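Home Visits Shops Kitchens Archive About Contact

The Hastard open day, and a long argument with a place setting

February 11, 2018

I should say up front that I do not trust open days. A company that makes things for the home invites you in on a weekend, gives you coffee, and by lunch you are holding a bag with a salad bowl in it. I have a cupboard at home that proves how well this works on me. So I drove out to Wostedow with my wallet in the glove box and a promise to leave it there.

Hastard has the old mill building behind the rail yard. The sign on the road still points to the wrong gate, and I went around twice before a man with a leaf blower waved me through. Entry was 7 dollars, which you get back if you spend 60. You see what I mean about open days.

The first hour was the tableware hall. It is a long room, cold at one end, with the plates stacked by color and the prices turned face down so you have to pick each card up. I picked up a lot of cards. The everyday line is decent. The plates are heavier than they look and they sit flat, and I know that because I put several of them on the floor and pushed at the rims until somebody came over. The mugs I liked less. The handle is too small for two fingers and too big for one, and the woman next to me said the same about hers without my asking.

Then there is Fokix, the newer line, the one all the posters were about. The idea, according to the leaflet, is "the table as one piece." You buy the mat, the plate, the bowl, the cutlery and the tray as a set, and you are meant to keep them together. I have heard this before, from other makers, about towels. What it usually means is that when you break the bowl you can't find another one that goes with the rest.

Upstairs they had laid tables out for breakfast, lunch and so on, to show how the sets are supposed to be used. I spent more time on the breakfast one than I meant to, mostly because I disagreed with it.
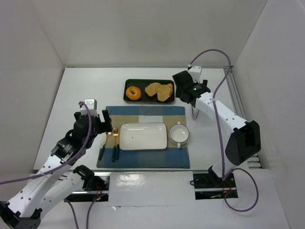 My first complaint is the cutlery. Spoon, fork and knife all together on the left of the plate is not how anyone in my family has set a table, and I don't see what it gains you. The knife was so close in that part of it was tucked by the plate. If you eat with your right hand you reach across your own breakfast to get it. The spoon lay at a slant too, and I wanted badly to straighten it.

The colors I will give them. Dark green handles with gold-colored ends sounds like a hotel lobby, and I was ready to make fun of it, but against the tan and blue of the mat it is calmer than you would think. The dark green tray behind picks it up again without shouting. What I can't tell you is how that gold finish looks after a year of dishwashers. I asked two different people on the floor and got two different answers, one of which was "beautifully."

The plate is a rectangle with rounded corners and a thin dark rim. I have owned rectangular plates. They look very smart and they don't fit in the rack, and when you carry four of them the corners find your wrists. For toast, fine. For anything with a sauce I would still want a round one. The bowl is round, at least, and white with the same sort of rim, and it has two little handles. Those were set pointing away from you and toward you, where I would have turned them out to the sides so a person can pick the thing up with both hands. It also sat a bit over the edge of the mat. Maybe that is the mat being too small for a set that was sold as one piece, or maybe whoever laid it was in a hurry. I lean toward the mat.

About the mat itself: blocks of tan with a blue band at the far edge and a wider one near you. I thought the wide band was a sensible choice, as that is where the crumbs and the coffee go. Then I remembered that the tan is where the jam goes.

And the tray. One glossy bagel on the left, two pieces of light brown bread on the right, one leaning over the other. It is a good tray. I will say that plainly, as I have been hard on the rest. The rounded corners make it easy to wipe and the thin gold-brown edge stops it looking like something from a school canteen. But a bagel and two bits of bread do not need a knife, a fork, a spoon and a bowl. If you want to convince me that a set is useful, show me a meal that uses it. Put some soup in the bowl. Put an egg somewhere.

I had this out, at some length, with a couple from Sampaio who had come up on the morning bus. They liked all of it. She said the whole thing made her want to eat breakfast sitting down, and I had no good reply, as I eat mine over the sink.

After that there was a short talk on glazes, which I will not repeat – it was mostly slides, and the heating had gone off – and a walk past the kilns, which were not running. I understand why they don't fire on a Sunday. I still think that if you advertise a "working factory" on the flyer, something in it should be working. The guide said the August open day is better for that and that the kilns are on then. I may go, I may not. It depends on the parking.

Lunch was in room 301, which is up a back stair with no sign. Lentil stew, served in the everyday line, in a round bowl, and it was the best case for Hastard I saw all day. Nobody had arranged anything. People just ate, and the bowls kept the stew warm, and I went back for a second helping.

The shop is on the way out, naturally, and there is no other way out. A full Fokix setting was on the shelf in a box with a ribbon. The tray is sold alone for 24 dollars, down at the bottom where you have to bend, and in a day full of posters about keeping things together I found that a little funny. I stood there for a while. My wallet was in the glove box, as planned, so I walked out to the car, and I am sorry to say that I walked back.

So I own the tray. No refund on the entry, as I was well short of the amount. It is on the counter now with the mail on it. If you go to the next one, use the second gate, eat early, and bring a sweater for the glaze talk.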